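Category: Clubs & Classes / Talk Notes

Good evening, everybody, and thank you for coming out. I'm Cecilia Laryea and I help with the Varkberg robotics club. Let me start with the drawer-or-door task, as the kids call it, all done in simulation. 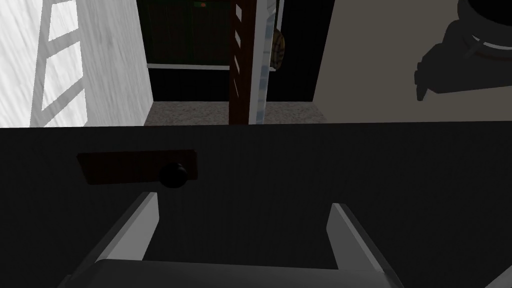

Gripper open, black knob between us and a good grade.

(Pause here.) Our team Surno wanted to go straight to two arms, bless them, and I said fine -- but write down every try. They logged 529 by April!

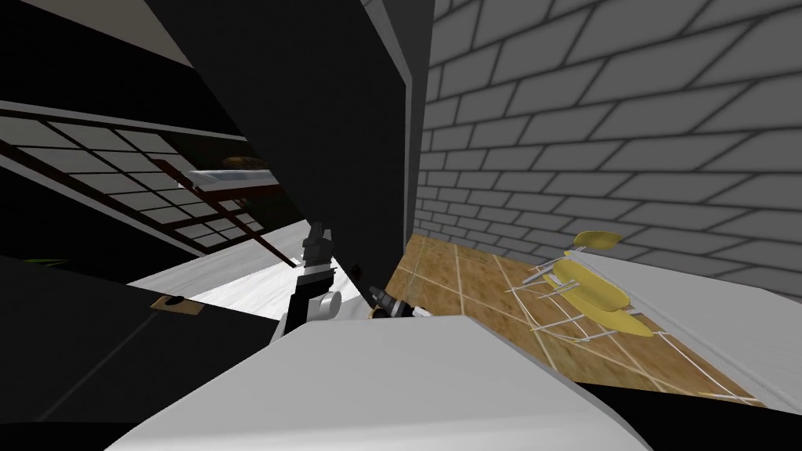

So the lesson from all that logging was patience, really. Two arms means two plans, and the students had to talk to each other before they touched any code. Team Akolgo drew theirs on paper first, which I loved. 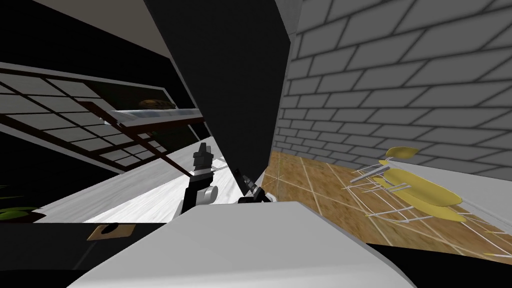 I'll say a word on grading too, as parents always ask. We give 70 points for the notebook and the rest for the run -- please do read the notebooks, they're out on the side table. 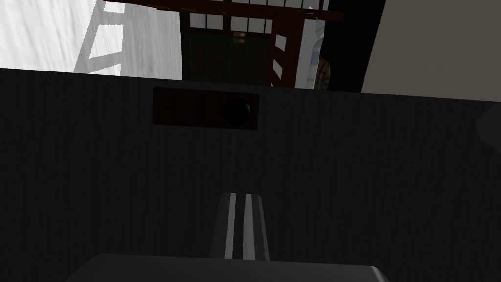 Same knob, closer in, with a striped finger below it.

Next slide is the fall sign-up, Fri 28 August.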